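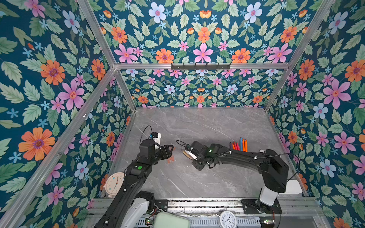
Two arms at the marble-patterned worktop, with a round wooden disk in the right-hand gripper.

Thilini Uddin has been running manipulation trials at Clunlow since June, and her answer to the question of whether a machine can tidy a desk is short. "Parts of one," she says. "Picking up is mostly solved for rigid objects of moderate size. Handing over is partly solved. Deciding where a thing belongs is a separate problem and we do not claim it."

The tasks in her program are small household chores: standing markers upright, moving clocks, handling flat disks, putting items into a case and closing it. Each is attempted by a pair of arms with two-fingered grippers. Uddin considers the disks harder than they look. A flat disk lying on a hard surface gives the fingers very little to hold, so the usual approach is to raise it on its edge first. "A person does that with a fingernail and does not notice. For us it is a step with its own failure rate."

Asked for that rate, she gives it without rounding. In the last series of 31 attempts at passing a disk from one gripper to the other, 2 ended with the disk dropped. The others were completed, though slowly. One transfer can take up to 2 minutes when the arms have to back off and try a new angle.

Kristaps Adomaitis, who handles motion planning for the group, puts the slowness down to caution in the software. "Two arms meeting over a table have a lot of ways to hit each other," he says. "We leave margin. When the margin is too large, the fingers never meet. When it is too small, we replace a finger."

He is skeptical of claims that the shop floor is the easier case. Maglaya, a packing firm that has discussed a pilot, wants mixed small goods sorted into cartons. Adomaitis points out that fixed machines have done the uniform version of that job for decades. "If every part is the same and arrives in the same place, a 1980 design will beat us on speed and cost. We are only interesting when the parts vary."

Uddin expects useful work in narrow settings first – a stockroom shelf, a supply table – and kitchens a good deal later. Cloth is not on her list for this year, and neither is anything that spills.

Would she have the current system at home? "No. It would put the markers away and I would have to watch it do so." The next series adds lids.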